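November 22, 2024
By Aidan Ó Briain

Folding is a way of making a large, flat thing take up less space. A T-shirt or a towel is wide and thin. After folding, it is narrow and thick. The amount of cloth stays the same, and only the shape changes.

Most clothes that get folded are knitted. Knit fabric is made from one long yarn pulled through itself in rows of loops. The loops can open and close a little, so the cloth stretches when you pull it and springs back when you let go. Woven fabric, such as a bedsheet, is made from straight threads that cross over and under each other. It stretches much less.

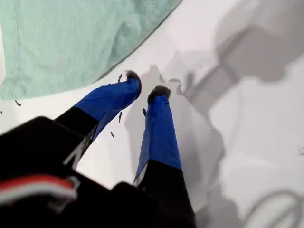

Stretch makes knit cloth harder to fold neatly. If you pull one corner harder than the other, the edge goes crooked. A hard, smooth table helps, as the cloth can slide over it and settle flat. On a carpet or a bed, it catches and sinks.

A few words are useful when talking about folding.

Crease – the line where the cloth bends. A sharp crease has been pressed down. A soft crease has not.

Flap – a part of the cloth that has been turned over and lies on top of the rest.

Layer – one thickness of cloth. A towel folded in half has two layers. Fold it in half again and it has four.

Heathered – a speckled color, made by mixing fibers of different shades before they are spun into yarn.

Cloth does not have to be folded into a rectangle. If both sides are brought in at a slant, the outline becomes a triangle or a bell, with a point at one end and a wide, straight edge at the other. Small wrinkles often form along slanted folds. A slanted fold cuts across the rows of loops, and the loops on the bend are pulled unevenly.
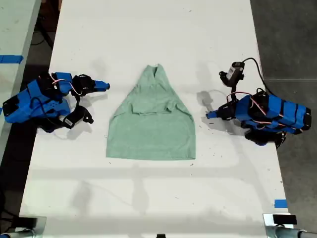
Mint-green fabric folded to a narrow point, with a crease across the middle.

Wrinkles can be smoothed by hand. Start at the middle and push toward the edges. Pushing inward only moves the extra cloth into a new bump.

Try it yourself

You will need a towel and a ruler. Lay the towel flat and measure its longest side. Suppose it is 56 inches. Fold it in half, end to end, and measure that side again. It should be 28 inches. Fold it in half the same way once more and it should be 14. Your last number may be slightly off. The cloth has to travel around the outside of each bend, and a thick towel needs more cloth to do this than a thin one.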